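Ticket 145 - Shared calendar: meetings shift by an hour for Draslow office
Status: Open (reopened twice)
Priority: Medium
Reported by: Rochelle Whitfield
Assigned to: Hưng Lưu
Product: Pirnia desktop client, Purham mail server

Rochelle Whitfield
Any meeting I create from the Purham office shows up an hour late on calendars in Draslow. Only recurring ones. Single meetings are fine. Started in December, or that's when people began complaining to me, which may not be the same thing. Both offices are in the same time zone.

Hưng Lưu
Thanks. Please sign out of Pirnia, clear the local cache (Settings, Storage, Clear), sign back in and wait for the sync to finish. Then open one of the affected meetings and let me know what it shows.

Rochelle Whitfield
Did that. Same result. I'd also like to note that I did this on the last two tickets, for different problems, and it didn't fix those either.

Hưng Lưu
Understood. I've restarted the calendar service on our side. Test meeting sent to you and Takeshi at 11:00. Marking as resolved, please reopen if it comes back.

Takeshi Chiba
Reopening. The test was a single meeting. Rochelle said in her first message that single meetings work. A recurring one I made five minutes later is wrong: 11:00 for me, 12:00 in Draslow.

Hưng Lưu
Fair point. Can you attach your time zone settings,?

Takeshi Chiba
Zone is set by hand, automatic detection is off, daylight saving box is ticked. The meetings are still an hour out.
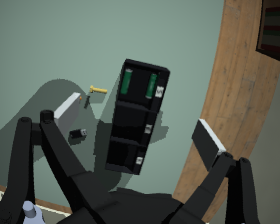

Attachment 1: desk organizer

Hưng Lưu
Received, thank you.

Katsuhiko Katayama
Jumping in from the server side. I exported the recurring meeting from both ends and compared them. The start time is identical. What differs is the zone name. Purham clients write the full regional name, Draslow clients write a custom zone called "Ye" that somebody defined years ago during the old migration. "Ye" has its own daylight saving rule and the rule is wrong. Single meetings get stored as a plain universal time so they never touch it.

Rochelle Whitfield
That sounds more like an answer. Why did it only start in December, then? If the rule has been wrong for years we should have seen this every winter.

Katsuhiko Katayama
Good question and I don't have a full explanation. The client update may have stopped ignoring custom zones. The release notes say "improved calendar reliability" and nothing else, so take that for what it's worth.

Hưng Lưu
Removed "Ye" from the server and pushed the regional zone to Draslow. Progress shows 100 percent. Marking as resolved.

Takeshi Chiba
Reopening again. New recurring meetings are correct. Existing ones are not. 100 percent of what?

Katsuhiko Katayama
Of the clients. Old meetings still carry the old zone inside them and have to be rewritten. I have a script for that but I want to run it on one mailbox first - it edits the series, and I'm not convinced it leaves the exceptions alone (moved or canceled dates).

Rochelle Whitfield
Use mine. Please don't send update notices to every attendee.

Katsuhiko Katayama
Notices are off in the script. I'll check that they are off in practice too.

Hưng Lưu
Status set to Open, waiting on script test. Workaround for now: delete the series and create it again.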